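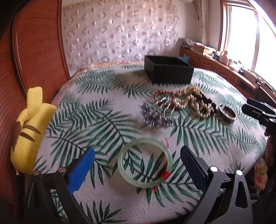

The bangle, on the palm leaf cloth

How do I get a too-small jade bangle on (and off again)?

My aunt in Numbridge passed her pale green bangle on to me in July and I'm completely in love with it! The trouble is that the inside measures 54 mm and my hand is on the wide side. I can get it as far as the thumb joint and then it just stops. I've tried hand cream, which got me a bit further and made a mess of my sleeve. She wore hers for most of her adult life and never took it off, so she's no help with the getting-on part. Her only advice was "be brave." Is there a proper way to do this? And is it OK to leave it on for the shower, sleeping, gardening and so on? I'm also a little curious whether it's real jade, but that's less urgent.

palmsandpears

Oh, you're going to love wearing it! I've had one on my left wrist for years and I still catch myself looking at it in traffic.

The plastic bag method is the one to try. Take a thin produce bag, the crinkly kind, and put your hand in it like a mitten. Rub dish soap or baby oil all over the outside of the bag. Sit at a table with a folded towel under your hand in case the bangle slips. Now tuck your thumb right across your palm toward the little finger, squeeze the knuckles together, and let the hand go floppy. Floppy is the whole trick! Slide the bangle over the four knuckles first, then work it over the base of the thumb with small wiggles. Once it's past, pull the bag out through the bangle from the finger end.

Do it in the morning if you can, before coffee and before anything salty. My hands are a good size bigger by 3 in the afternoon, and in summer you can forget it. Holding your arm up over your head for a couple of minutes helps too.

Taking it off is the same thing in reverse, with a fresh bag pushed under the bangle and down over the hand. Practice that on the first day while you still have the soap out.

If it really hurts, stop. A little squeeze at the thumb is normal but sharp pain isn't, and a sore hand swells, so wait until the next day.

Murray Gilchrist

soap

dendby_dan

Seconding the bag! I'd only add that 54 mm is small for a wide hand, so please don't force it. I forced mine and had a bruise like a plum for a week. I ended up buying a 58 and the old one lives on my dresser where I see it every day.

Showering is fine, just rinse the soap off so it doesn't go cloudy. I take mine off for gardening and for anything with weights, since a knock against a metal bar can crack it. Sleeping in it is no problem once you're used to the clunk on the nightstand.

As for whether it's real, you can't tell from the color, and please ignore anyone who says to scratch it or hold a flame to it. I took mine to a gem lab on a Wednesday and paid 60 dollars for a written report, well worth it. Ask them to check for dye and resin while they're at it. Post again when you get it on, I want to know!

Rultum Rose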